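On April 2, 2022, Lovisa Hedlund wrote to the list:

> The draft match notes give the gate for the Brindell game as 3,468. The club site says 3,244. I have seen both figures quoted in the past week and would like one of them in the yearbook. Does anybody know where the difference comes from?
>
> Also, is Sundqvist's second goal still down as an own goal? The table in the draft has him on 11 for the season and the text below it says 12.

Lovisa,

Both attendance figures are real. The higher one is tickets issued, including season tickets, whether or not the holder turned up. The lower one is the turnstile count. The difference of 224 is normal for an evening match against a side from the bottom half.

The yearbook has used tickets issued for every home league match so far, so I would keep 3,468 and leave the club site alone. If we switch to turnstile counts we have to do it for the whole season, and I only have those for nine of the matches. The two from July are missing completely. Stolau changed their gate system that month and the old reports were not kept.

For away matches we print whatever the home club announced. This means the column mixes two kinds of number, and it has done so for years. I suggest a footnote under the table:

> Home attendances are tickets issued. Away attendances are as announced by the home club.

On the goal: the referee's report gives it to Ebbe Sundqvist. The own goal came from the live text feed, which was never corrected. The shot was on target before it touched the defender, and under the league's scoring rule that makes it the striker's goal. His total is 12. The table is wrong and the text is right. The Brindell defender should come out of the own goals list on the following page as well.

I have put the corrected match note below. It replaces everything under the Brindell heading in the draft.

---

**Stolau 2, Brindell 1**

Stolau started with a back three and changed to a back four after 20 minutes, with Strand moving to left back. Brindell had taken the lead by then, from a corner at the near post. Sundqvist leveled before the break from a low cross.
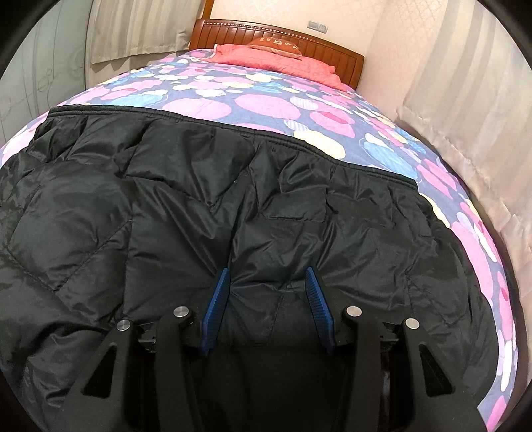
*Match note by Frøydis Lindholm. Edited for the yearbook by Vilgot Björklund.*

The second half was slower. Both sides used all their substitutes by the 75th minute, and Brindell finished with two forwards in midfield. The winner came in the 81st minute, when Sundqvist's shot from the edge of the area went in off a defender. Torbjørn Strand was booked for time wasting in added time, his fifth of the season, and missed the next match.

Attendance: 3,468.

---

Two smaller points while the file is open.

Strand's appearance total should be 157, counting league and cup. The draft has 156 because it leaves out the abandoned cup tie. The league counts abandoned matches for cards but not for goals, and says nothing on appearances. We have counted them in every earlier yearbook — see the note on page 4 of the last one.

The print run is set at 400 and the pages go to the printer once the tables are signed off. Please send any other corrections to me with the page number and the source.

Vilgot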